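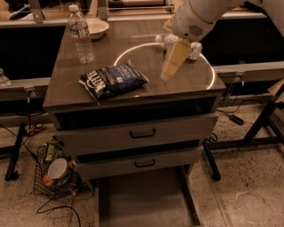
The gripper reaching in over the cabinet top, with one bottle standing, one on its side and a snack bag up front.

Home News Local Tech Events Contact

Plasum puts its robot arm rules out in the open

7/9/19

14 shares | 6 comments

I've been wanting to write about the Plasum workshop in Lockwood for ages, and now I finally have a proper excuse. They've published their house rules for working with robot arms! All of them, 22 rules, free to download, copy and scribble on. Up to now the list lived on a clipboard by the door, and if you wanted to read it you had to drive over and stand there.

I know, I know, a list of rules isn't the flashiest news we've ever run. But I printed it out and read it over lunch, and then I read it again, and I think it's really good. It's written in plain words for people who have to stand near these things all day. You don't need an engineering degree (I sure don't have one) and there's hardly a word in it that I had to look up.

The rules come out of a project called Kernutia, which is all about getting arms to handle ordinary stuff. We're talking drinks, snacks, fruit, drawers, the kind of thing you've got in your kitchen right now. The crew says most of the safety writing they could find was aimed at big factory arms behind a fence, and a small arm working over a piece of furniture raises different questions. Where do your hands go? Who gets to reach in and set a bottle back up? When is it okay to talk to the person running the arm? So they started writing down their own answers back in April and kept going.

My favorite part is the section on resetting the table. I would've guessed that the risky moments are when the arm is moving, and sure, there are rules for that. But a big chunk of the list deals with the time between runs, when people relax and lean in to straighten something up. The rule is that the operator says "hands in" out loud, the other person says it back, and until both have said it, you keep your arms at your sides. Same thing on the way out with "hands out." It feels silly for the first five minutes, I'm told, and then you stop noticing.

There's a good bit on drawers, too. If a drawer is part of the job, it gets opened and closed by hand, all the way, before the first run of the day, so you find out about a sticky one before the arm does. And however far open a drawer is at the start of a run, you write it down. One of the crew told me that half the arguments they used to have came down to two people remembering a drawer differently, and I laughed, since I have had that exact argument at home. 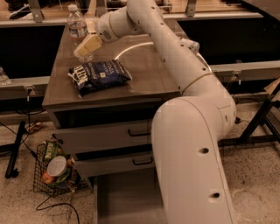
A cream-colored block in the gripper, with the standing bottle right behind it.

Then there's what goes on the table in the first place. Rule 9 says you should use real packages with all their crinkles and shine. A chip bag lying flat is a tough thing for a machine to get a hold of, and a clear bottle is tough for it to see, and if you swap them out for neat little boxes you'll get lovely results that fall apart the minute someone puts a real snack down. I like that one a lot. It goes along with Rule 10, which asks you to write down every single object before you start, including the ones you don't plan to touch. Basket on the floor with an apple in it? On the list it goes.

Lighting gets its own paragraph. Glossy tops throw back reflections, and the rules ask you to note where the bright spots fall and to leave them alone for the whole set of runs. No tipping a lamp halfway through so the numbers look nicer. If you want different light, fine, start a new set.

Which brings me to the bit that I think other groups should steal first, and that's the honesty section (my name for it, theirs is "Reporting"). If you say your arm did something 96 times out of 100, you have to say what happened the other times. You also have to say who decided what counted as a success, and that can't be the same person who was running the arm. Any run where a human stepped in gets marked as a human stepping in, even if it was only a nudge. I've sat through enough cheerful tech demos to know how rare that is, and I wish some of the companies that send me press releases would tape this page to the wall.

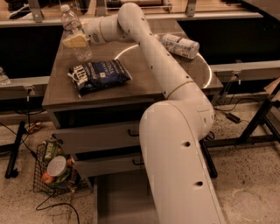

5 min read

I asked how the rules go over with new people. Pretty well, it sounds like, with one exception, and that's Rule 14. It says nobody gets to work the arm alone, ever, and it takes at least 2 people in the room before the power goes on. Folks who like to come in early and get a quiet hour in are not crazy about it. I can see their side! There's nothing nicer than a quiet workshop. But the crew won't budge, and when I pushed a little I got a very friendly "nope" and a cup of coffee.

The other one that gets grumbles is the stop button rule. Whoever is closest to the stop button can press it at any time, for any reason, and isn't asked to explain until the next day. I thought that was a typo at first. Turns out to be completely on purpose. They found that if you have to defend yourself on the spot, you wait that extra second to be sure, and they'd much prefer you press it early and feel a bit goofy. Any run that ends that way goes in the log as a stop, with no name next to it.

Over in Drarnthorpe, the community workshop has already picked up the list and is trying it out with a couple of changes. They've moved the "hands in" call onto a card that hangs by the operator's seat, and they've dropped the rule about written drawer positions in favor of a strip of tape with marks on it. Plasum seems delighted about that. The download even has a wide blank margin down one side of every page for people to write in their own version, and there's an address at the back where you can mail your changes. They told me they'd love to hear from schools in particular.

A few things I'd still like to see. There's next to nothing about visitors, and Lockwood gets plenty of them (me included, I've been under their feet twice this year). I'd also love a shorter version, maybe one page with big type, for anyone who's only helping out for an afternoon. I brought that up and was told it's "on the pile," and I believe them, though I've seen the pile.

And I would have liked a little more on noise. The rules say to keep chatter down while the arm is moving, but they don't say anything about music, and having spent a whole morning there with the radio going I have questions. Maybe in the next edition!

If you want a copy, it's on the Plasum page under Kernutia, and there are printed ones at the front counter in Lockwood while they last. They're stapled in the corner and they're free. Comments on this first version are open through the fall, and the crew says that handwritten ones are fine as long as somebody can read them. I've already sent in mine about the radio.

6 comments | Share | Print | Email

Previous Next Back to News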